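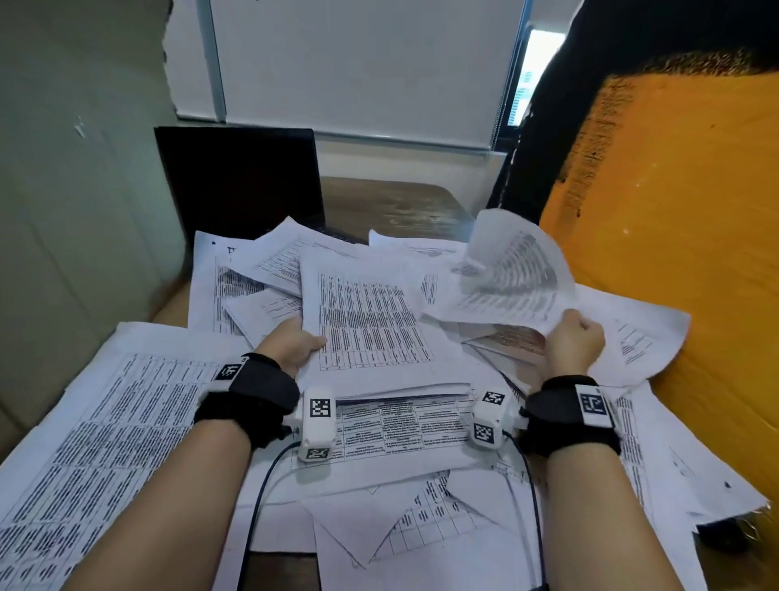 Ntombi Du Plessis
January

My mother spent most of the eighties begging me to tidy my desk. I'd like her to know that I am now paid to do it, by the hour, with a sensor on each wrist, so that a robot can learn how.

The job is in Kiltville, two buses from my place, and the company is called Moodley, after somebody's grandfather. I sort paper. I square stacks, I turn pages, I pull one sheet out from under another sheet and put it somewhere else. Then a young man named after a month scatters everything again and I start over. Every run is called an episode, as if people might be waiting for the next one. My target is 130 a shift.

I used to do payroll for the council in Nultthorpe, so I have handled paper before. I thought I was good at it. Then I had to watch my own hands played back as a pair of little colored axes jerking around on a black background, and I learned that I lick my thumb. Well, I learned that I bring my thumb up toward my face every few pages, which the software reads as a wild leap off the desk for no purpose. Those runs get thrown out. I lost nine on my first morning, all to the thumb.

The thing about paper – and I say this as someone who gave it twenty-six years – is that it doesn't hold still for you. A mug is a mug wherever you put it. A sheet of paper bends, sticks to its neighbor, slides under the stack when you breathe out. I'd never noticed how I deal with that. There's a sort of half pinch, half push with the right hand while the left one leans on the pile, and I could no more explain it to you than explain how I swallow. So they don't ask me to explain. They ask me to do it 700 more times.

They did let me try the other way once, at the Stalow site, where you drive the arms from a chair with two handles. I picked up a single page on the fourth go and felt like a surgeon. Then I set it down on top of my other gripper and spent a long while trying to get it back. The girl next to me was folding towels that way and had the expression of someone parking a caravan. I asked to go back to the wrist straps, which itch, and leave a mark that my sister thinks is a rash.

We passed 2,020 good episodes on Monday and there was cake. I asked whether the robot could do it yet. It can pick up the top page, apparently, if the top page is feeling cooperative. Sometimes it picks up two and carries on as if it hadn't, so it would have fitted right in at Nultthorpe.

My own kitchen table is still a disgrace, by the way. I don't do unpaid overtime.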